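Progress report, second period
Project: Uner, kitchen item sets for tabletop use
Prepared for: Holladard
Prepared by: the Nenstead project office
Date: 29/06/2019

1. Scope of this report

The period covered runs from the release of the second payment to the end of June. The work plan lists three lines of activity for this period: selection of tableware and play food, preparation of the table, and placement of one box-shaped appliance. All three were started. The first two are closed and the third is open on one point, described in section 4.

2. Tableware and play food

The selection list from the first period was too long for a single tabletop. It was cut down after a trial layout in which items at the rear could not be reached without moving those in front. Plates and dishes are now limited to plain shapes in light colors, so that each piece can be named by color and outline alone in the written instructions. Patterned pieces were taken out of the set and returned to the store in Nenstead.

The play food was reviewed at the same time. Pieces with loose parts were dropped. Small fruit was kept, including the strawberry, which had been queried in your comments on the first report. It is the smallest item on the list and sets the lower limit for size. One replacement lot was ordered from Vītola to cover pieces with worn paint. The lot was delivered complete and checked against the order.

Cleaning follows the procedure agreed in the first period: warm water, mild soap, air drying on a rack. No change is proposed.

3. Table

The white tabletop was kept. A darker top was considered and rejected on cost. Pale items show less clearly against white, but the difference was judged acceptable after a check under the normal room lighting. The table is used in one fixed position, and the floor marks for its legs have been renewed.

Items are set out with open space between them. Stacking is not permitted during a session, including for bowls. The layout sheet gives a zone for each piece and does not give an exact point, which shortens setup. Two people tested the sheet without prior instruction. Both completed the layout, and the wording of one line was corrected as a result (the sheet had used "dish" and "plate" for the same piece).

4. Appliance

The black appliance takes up more of the table than was allowed for in the original plan. It has been placed to one side with its handle facing the middle of the working area. This leaves the rest of the top free for tableware and food items. The appliance is not connected to power during layout work, and the warning label is to be left in place and uncovered.

The open point is fixing. At present the appliance stands on the table under its own weight. Pulling on the handle may shift it, and the project office is comparing a non-slip mat with a pair of stops screwed to the tabletop. The mat is cheaper and leaves no holes. The stops would be easier to clean around. A decision is expected early in the next period.

5. Spending

Spending in the period was 900 against a period budget of 2000. The difference is mainly the darker tabletop, which was not bought. The office asks that the unspent sum be carried forward under the same heading, to cover the fixing work and a second replacement lot of play food. No transfer between headings is requested.

6. Next period

The remaining tasks are to fix the appliance, issue the layout sheet in its final wording, and write the storage list. Storage is currently in 2 open crates, which are too deep for the small items. Shallow trays with lids have been priced, and 6 would hold the full set with the fruit kept apart from the tableware. The tray order will be placed once the carry-forward is confirmed.

The inventory will be reissued with the storage list. Item codes do not change.

7. Working area

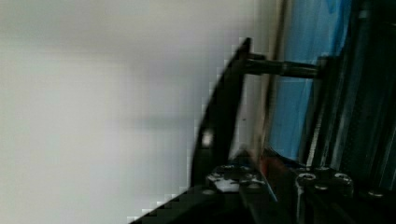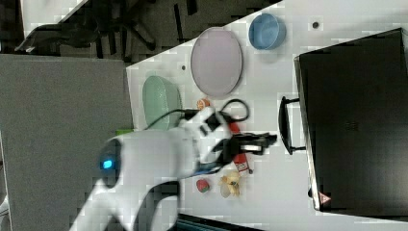
Second picture: tabletop with pink plate, light blue bowl, mint-green dish and food items; black appliance with handle at the side.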